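Forum Levain & Fournil > Farines et pétrissage
Sujet : Pain de seigle à 100 %, vous le cuisez comment ?

miche_du_87
Posté à 7 h 42
Bonjour à tous ! Je me lance enfin dans le seigle pur après deux ans de pains de campagne, et je suis complètement conquis par l'odeur du levain de seigle, un mélange de pomme et de miel, c'est fou. Par contre, mes deux premiers essais ont fini en brique : croûte superbe, mie collante au couteau même le lendemain. Ma formule : 361 g de farine de seigle T130, 300 g d'eau tiède, 200 g de levain et le sel. Pointage de deux heures, moule à cake, four à 250 puis 200 degrés pendant quarante minutes. Qu'est-ce qui cloche ?

Ninon_T
Posté à 8 h 15
Bienvenue au club des briques ! Quarante minutes, c'est beaucoup trop court pour du seigle pur en moule. Chez moi c'est une heure dix, en descendant à 180 pour la dernière demi-heure. Et surtout on n'y touche pas avant vingt-quatre heures. Je sais, c'est cruel, mais la mie se stabilise lentement et le goût du lendemain n'a rien à voir.

Kazimír Zeman
Posté à 9 h 03
D'accord avec Ninon sur la cuisson, moins sur le reste. Le collant vient souvent d'un manque d'acidité. Le seigle est plein d'amylases qui transforment l'amidon en sucres pendant la montée en température, et c'est l'acidité du levain qui les freine. Ton levain, il a quel âge quand tu l'incorpores ? S'il sort du frigo ou s'il est trop jeune, tu peux cuire deux heures, ça restera du mastic. Ma grand-mère laissait le sien toute une nuit près du poêle, avec presque la moitié de la farine de la recette dedans.

miche_du_87
Posté à 9 h 20
Ah ! Il avait trois heures, je l'ai pris dès qu'il a gonflé, comme pour mes pains de blé. Donc je le laisse mûrir beaucoup plus ?

Kazimír Zeman
Posté à 9 h 31
Douze heures au moins, autour de 26 degrés. Il doit sentir franchement l'aigre et commencer à se creuser au milieu.

fournil_bancal
Posté à 11 h 48
Je ne suis pas du tout convaincu par ces levains très acides. On perd le côté miellé dont parle miche_du_87, et on se retrouve avec un pain qui pique. Moi je fais un ébouillantage : une partie de la farine avec de l'eau à 90 degrés, on couvre, on oublie jusqu'au soir. La mie devient souple, sombre, presque sucrée, et elle se garde dix jours sans problème !

Kazimír Zeman
Posté à 12 h 10
L'ébouillantage n'empêche pas d'avoir un levain mûr, les deux vont même très bien ensemble. Sans acidité, ton empois va te coller aux dents.

fournil_bancal
Posté à 12 h 22
Mes dents vont bien, merci :) Je maintiens, quatre ou cinq heures de levain suffisent quand la farine est fraîche.

Thulani Molefe
Posté à 14 h 05
Quel plaisir de lire ce fil ! J'ajoute mon grain de sel sur le façonnage : mouillez tout. Les mains, la corne, le plan de travail. Avec de la farine, le seigle attrape une croûte sèche et se fend n'importe comment, alors qu'avec un film d'eau il glisse tout seul. Je travaille directement sur un plan en granit – la pierre est fraîche, elle se nettoie d'un coup de raclette et la pâte s'en décolle bien mieux que du bois.

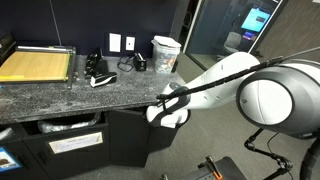 Pour le moule, je remplis aux deux tiers, je lisse avec le dos d'une cuillère mouillée et j'attends les petits trous d'épingle en surface. Dès qu'il y en a une dizaine, au four ! Si on attend qu'il double, il retombe.

Ninon_T
Posté à 14 h 40
Les trous d'épingle, oui, mille fois oui ! C'est le seul repère qui marche chez moi, été comme hiver. En revanche je reste fidèle à ma planche en hêtre, bien mouillée elle ne colle pas tant que ça.

miche_du_87
Posté à 18 h 56
Merci à tous, j'ai rafraîchi le levain et il va passer la nuit dans le four éteint, lampe allumée. Demain je tente la version de Kazimír, et la semaine prochaine l'ébouillantage pour comparer. Fournil_bancal, tu mets quelle proportion de farine dans ton empois ?

fournil_bancal
Posté à 19 h 12
Un cinquième de la farine totale, et deux fois et demie son poids en eau. Pense à retirer cette eau du reste de la recette, sinon c'est la soupe !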